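4.3 Rangement des fournitures dans les boîtes métalliques

Cette section concerne la répartition des fournitures de bureau entre les deux contenants métalliques du lot Drendunero : la boîte à crayons à couvercle articulé et la trousse métallique à plateau inférieur. Elle suppose que le tri décrit en 4.2 est terminé et que les stylos hors d'usage ont été écartés.

Durée maximale de l'opération : 900 secondes par lot.

Préparation du plan de travail

1. Dégager une surface plane et stable. Un plateau lisse et brillant convient, à condition d'être sec.
2. Ouvrir complètement la boîte à crayons et rabattre le couvercle vers l'arrière, à plat. Ne pas forcer sur la charnière.
3. Vider la boîte et essuyer l'intérieur avec un chiffon non pelucheux. Les résidus de graphite se logent dans les angles du fond.
4. Placer la trousse devant soi, grand côté parallèle au bord de la table.
5. Poser les autres fournitures sur le côté droit, en laissant un passage libre pour la main.

ATTENTION : les ciseaux se posent toujours fermés. Ne pas les glisser sous d'autres articles en attente de rangement.

Chargement du plateau inférieur

6. Prendre les stylos par petites poignées et les orienter dans le même sens, agrafes vers le haut.
7. Les coucher côte à côte dans la longueur du plateau, en commençant par le bord le plus éloigné.
8. Appuyer du bout des doigts de la main gauche pour égaliser la couche. Maintenir cette pression pendant que la main droite complète les vides.
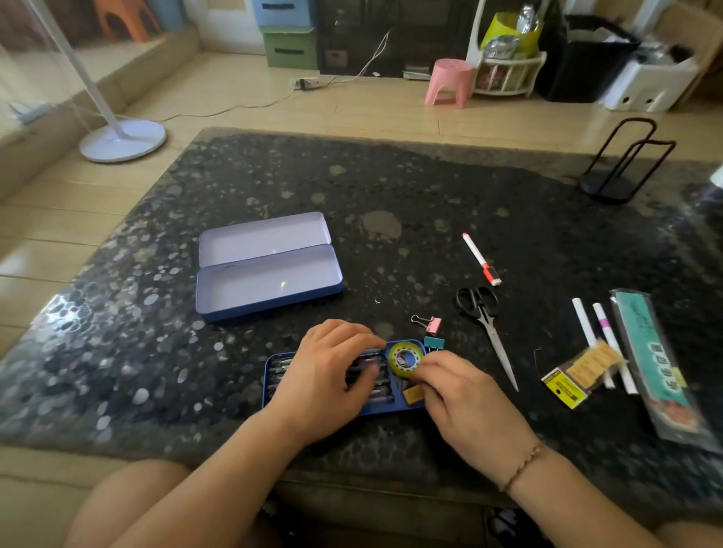

9. Contrôler la hauteur : aucune agrafe ne doit dépasser le rebord du plateau. Si une agrafe dépasse, retirer le stylo concerné, le faire pivoter d'un quart de tour et le replacer.
10. Relâcher la pression. Les stylos doivent rester en place sans se chevaucher.

Remarque : la charge admise dans le plateau est de 300 grammes. Au-delà, le fond se déforme et la fermeture devient difficile. Répartir l'excédent dans la boîte à crayons.

Articles annexes

11. Ranger le marqueur pour tableau blanc à l'horizontale, capuchon enfoncé jusqu'au déclic. Le stockage vertical, pointe en haut, assèche la mèche.
12. Fixer les pinces double clip sur un carton rigide, leviers rabattus. Ne pas les pincer sur le bord de la boîte : la peinture s'écaille.
13. Replier l'extrémité du ruban adhésif transparent sur 2 centimètres avant rangement, afin de retrouver l'amorce sans l'ongle.
14. Isoler les gommes des surfaces peintes par une feuille de papier. Certains plastifiants attaquent le vernis au contact prolongé.
15. Laisser les petites pièces dans leur emballage d'origine tant que celui-ci n'est pas entamé.

ATTENTION : le rouleau de ruban adhésif et les ciseaux ne se logent pas dans le plateau inférieur. Les placer dans le tiroir prévu en 4.5.

Fermeture

16. Refermer la boîte à crayons en accompagnant le couvercle des deux mains.
17. Fermer la trousse sans appuyer au centre. Une résistance indique un article mal couché ; rouvrir et reprendre à l'étape 9.
18. Coller l'étiquette de contenu sur la face avant et y inscrire les initiales de la personne ayant effectué le rangement.

Entretien : dépoussiérer les charnières en août, avant la redistribution des lots sur le site de Flarkville. Ne pas huiler.

Révision 2, 3 juin 2022. Rédaction : Adoración Peñalver. Vérification : Benedek Simon.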